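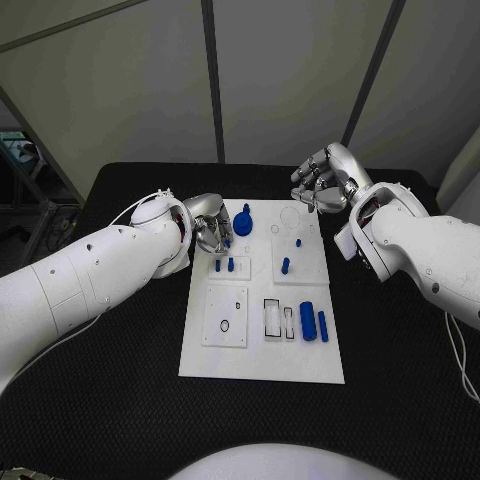 I signed up for a seed catalog in September and ended up reading privacy policies for a week. My husband thinks I need a hobby. (I had one, it was seeds!)

The catalog people are called Grindstead, and before they'd let me look at a single tomato they wanted my birthday, my phone number and my "household interests." I typed in a fake birthday, felt guilty, and then scrolled down to the tiny gray link at the bottom of the page. Their policy ran to 208 paragraphs. I read it over two lunches, and somewhere past the middle it said the phone number was optional. The form had a red star next to it.

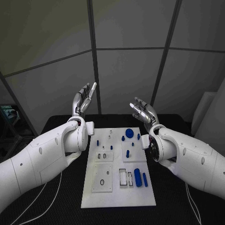

So I wrote and asked them to delete me. They answered in 10 days, very politely, and wanted a copy of my driver's license to prove I was the person they should forget. I mean, come on. Danko, where I buy my printer ink, did it with one click and a short email, so I know it can be done.

After I grumbled about all this in my last column the mail piled up, nearly 500 letters and emails, and plenty of you had it worse than me. 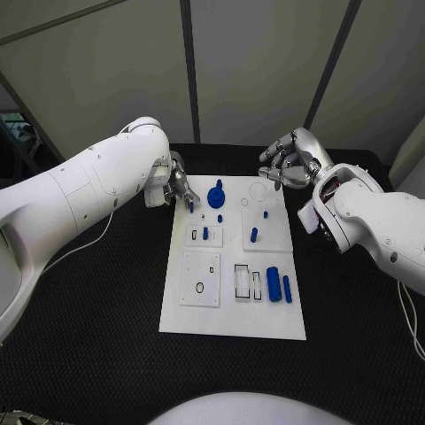
Halldóra Bisgaard wrote that she keeps one email address just for forms, checks it on Sundays, and has never once given a store her real phone number. She also leaves every optional box blank and waits to see if the page complains. I tried that with Vollcombe last night and it let me right through.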